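Home | Forums | Software | Control & Perception | Search | Log in

Thin crumpled paper – what do you do about contact?

gritbin: We've been on the paper task for Humov since October and I'm stuck on the perception side. The segmentation mask is fine on flat sheets, then somebody scrunches one and the printed lines bend all over the place and my corner finder gives up. It managed 87 out of 100 on flat ones. I won't tell you the crumpled score. Two views so you can see what I'm up against: 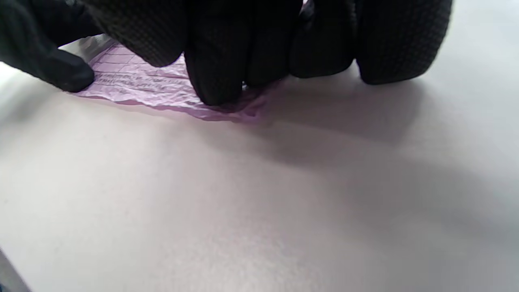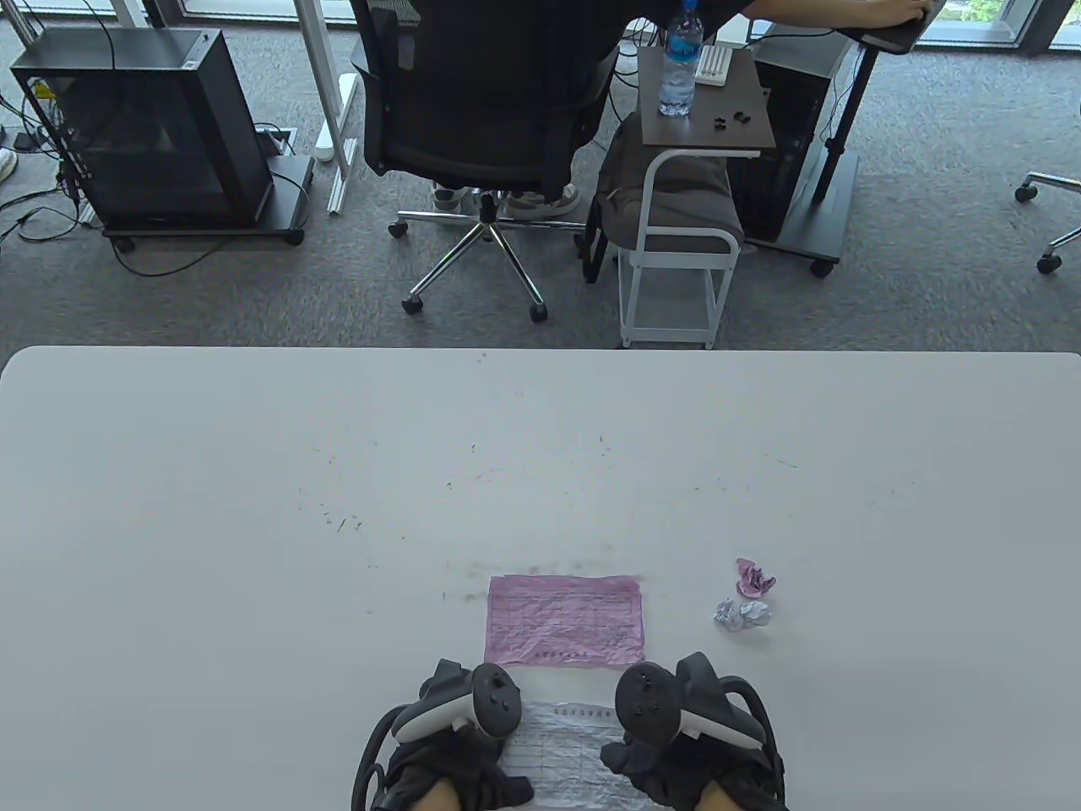
Close view of a glove on the pink sheet first, then the wider view with the controllers on the table.

marrowfat_9: Bin the corner finder! A crumpled sheet hasn't got corners you can trust. I'd go for a keypoint on the highest fold and let the controller close on that.

gritbin: Tried it in Paltent. The highest fold jumps about from one image to the next and the planner replans every time – it looks like it's dithering.

tolly: Then filter it, surely? I hold the target for 60 ms unless the confidence drops. Bit crude but it stopped my dithering.

marrowfat_9: Don't agree with tolly, holding a stale target near contact is asking for trouble. Slow the approach instead.

tolly: Depends on your speed. Mine's slow already.

gritbin: Might do both. Also the gloves are black and so are the shadows between the fingers, so the hand mask bleeds. I relabelled 307 images by hand and I'm not keen to do it again.

pennywort: Have a look at the Zalewska branch, it's got a separate hand class and it's much better on dark gloves. You'll need to rebuild the bindings though, sorry.

gritbin: Ta, building it now.

Recent topics
Grondenach driver won't see second arm
Planner timeouts after update
Depth holes on white tables
Naming your log files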